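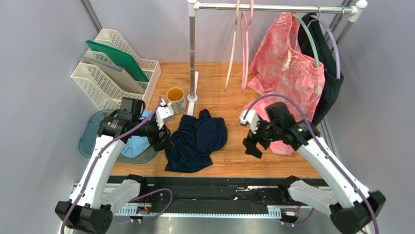 Según Brurkard, que participó en la convocatoria de junio, lo más difícil de ordenar una mesa de trabajo es decidir qué se queda en ella: «Las carpetas tienen su sitio desde el primer día. La taza y la ropa que uno deja encima, no. Convendría que las bases lo dijeran con claridad, porque yo perdí media sesión preguntándome si una prenda contaba como objeto de escritorio». La observación se ha recogido en la presente edición, y las prendas figuran ahora de forma expresa en el apartado 3.

CONVOCATORIA DE PARTICIPANTES
Estudio sobre el orden de la mesa de trabajo
Programa Rumex

1. Objeto
Handside convoca 68 plazas para participar en el estudio Rumex, dedicado a la forma en que las personas disponen, retiran y archivan los objetos de uso diario en una superficie de trabajo compartida. Los resultados servirán para redactar una guía de organización de puestos destinada a oficinas, bibliotecas y centros de formación.

2. Requisitos
Podrán presentar solicitud las personas que reúnan las condiciones siguientes en la fecha de cierre del plazo:
Ser mayor de edad.
Comprender el español hablado y escrito con soltura suficiente para seguir instrucciones y cumplimentar un cuestionario.
Utilizar una mesa de trabajo o de estudio al menos tres días por semana, en el domicilio o fuera de él.
No haber participado en más de una edición anterior del programa.
No se exige titulación ni experiencia profesional. Se admitirán tanto personas zurdas como diestras, y se procurará que ambos grupos estén representados.

3. Contenido de las sesiones
Cada participante asistirá a dos sesiones de 50 minutos en la sala Carbone. En la primera ordenará una mesa conforme a su propio criterio. En la segunda lo hará siguiendo unas indicaciones escritas que se le entregarán en el momento.
Los objetos pertenecen a las categorías siguientes:
Archivadores, carpetas y cuadernillos.
Tazas y otros recipientes de uso personal.
Cajas y estuches pequeños.
Prendas de vestir, que podrán doblarse, colgarse o retirarse de la mesa.
No se valorará la rapidez. Terminada la tarea, el participante explicará de palabra las decisiones tomadas y responderá a un cuestionario breve. Se ruega no traer objetos propios a la sala; los bolsos y abrigos se depositarán en la entrada.

4. Compensación
Quienes completen ambas sesiones percibirán 50 euros, abonados por transferencia en el plazo de un mes. La asistencia a una sola sesión no da derecho a pago parcial, salvo causa justificada documentalmente. Los gastos de desplazamiento corren por cuenta del participante.

5. Solicitudes
La solicitud se formalizará mediante el impreso disponible en la recepción de Handside o en su página web, y deberá indicar la disponibilidad horaria de mañana y de tarde. El plazo concluye el 17/09/2025 a las 14:00 horas. Las solicitudes incompletas podrán subsanarse en los tres días hábiles siguientes a la notificación.

6. Selección
En la edición de junio se recibieron 266 solicitudes. Si el número de candidaturas admitidas supera el de plazas, se procederá a un sorteo, del que resultará asimismo una lista de reserva. La relación de seleccionados se comunicará individualmente por correo electrónico y no se publicará.

7. Protección de datos
Las respuestas se tratarán de forma confidencial y se conservarán separadas de los datos de contacto. El participante podrá retirarse del estudio en cualquier momento, sin necesidad de indicar el motivo, y solicitar la supresión de sus respuestas hasta la publicación de la guía.

8. Aceptación
La presentación de la solicitud implica la aceptación íntegra de estas bases. Las consultas se atenderán por escrito en la recepción de Handside, con la referencia «Rumex, mesa de trabajo».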